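Gremby List: Handheld Capture Practice
Home | Threads | Search | Join | Help

Sunday, 8:40 pm
Posted by: list member, Verketti group

Hi all,

Loved the draft of the bedroom rules from Saxena, and I have a pile of thoughts! We work on cloth with paired handheld grippers, in real rooms with real beds, so section 8 is the part I read first (twice).
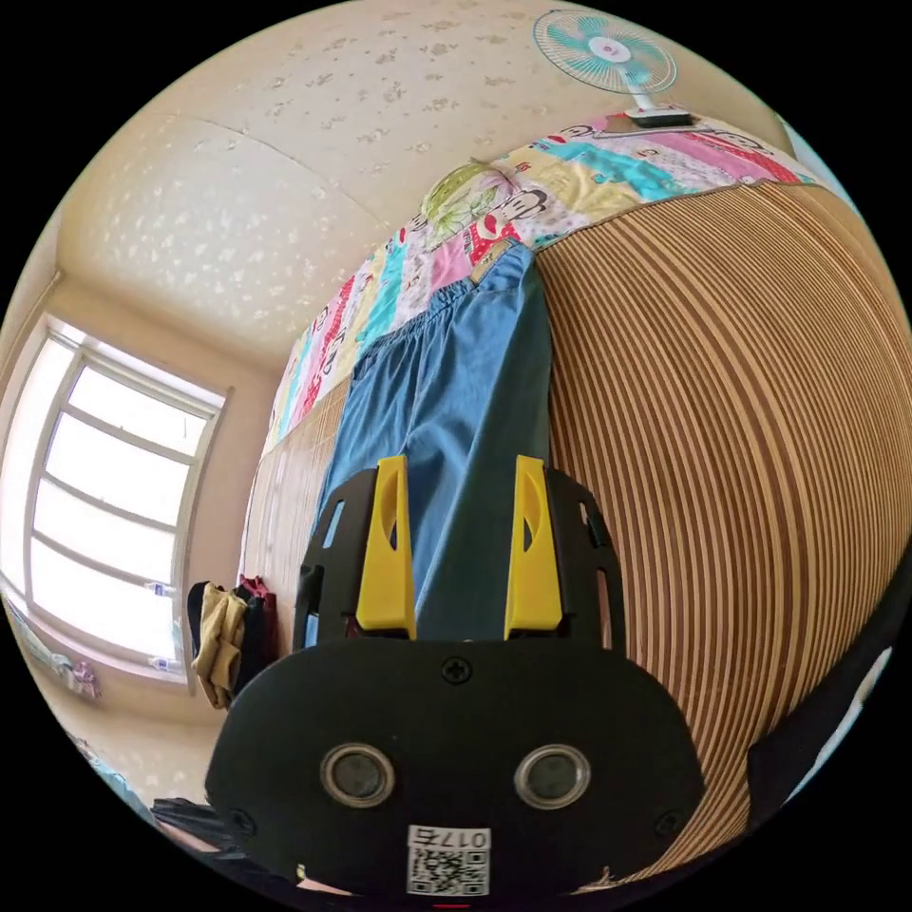
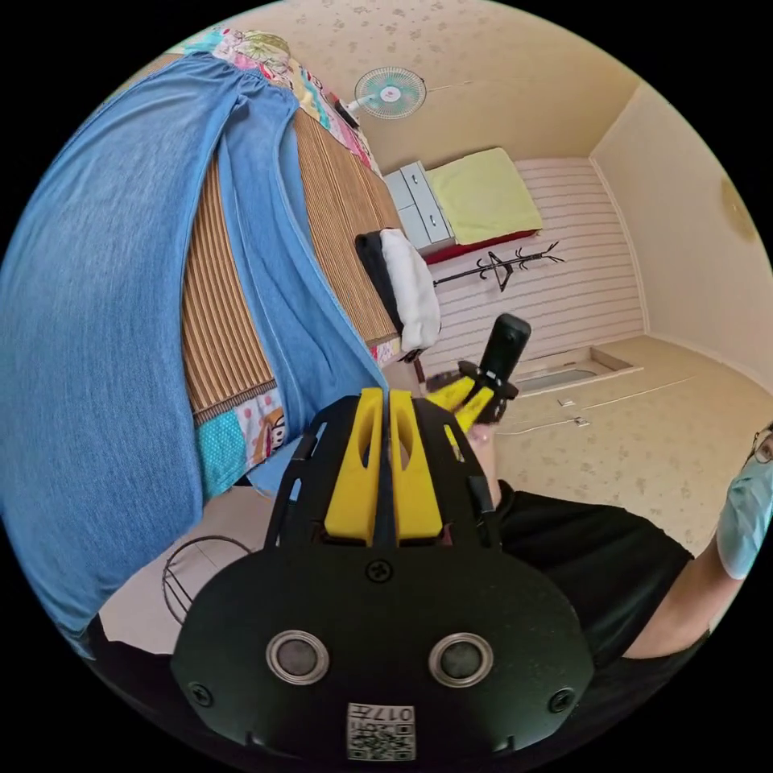
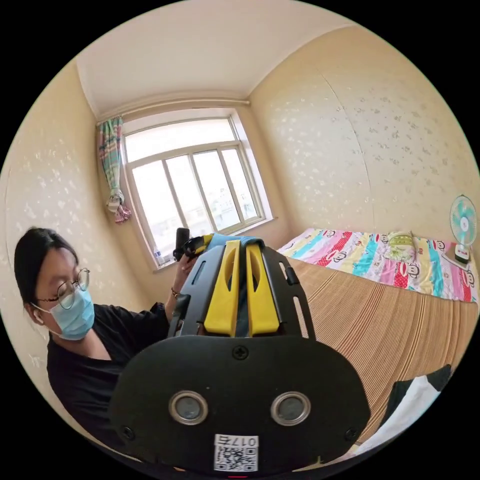 > Proposed text for 8: each gripper carries a
> number label on its body, and the number goes
> in the session log. Finger pads are checked
> every 50 episodes. Should left and right units
> be logged as a pair or one by one?

One by one, please. We swap units between pairs all the time, and when a pad wears down I want to find every episode that unit touched. At Prindon we went back through 371 episodes by hand after one bad pad, and 78 had to be relabeled. Never again!

Fifty is a good number for hard objects. For pants, towels, anything that drags across the pads, I'd go lower, and I'd add a wipe of the lenses at the same check. It takes a minute.

Two more wishes for the draft:

- Leave the room as people live in it. Keep the quilt, keep the clothes on the wall. Clear only the floor where the operator walks.
- Say plainly who may appear in the footage, and get the consent form signed before the first episode.

Can we also settle "episode" versus "take"? The draft uses both and my log script hates it.

Really happy to see this moving. I can test the next version in March.

List help: see the Help page | Copyright Gremby List | Back to top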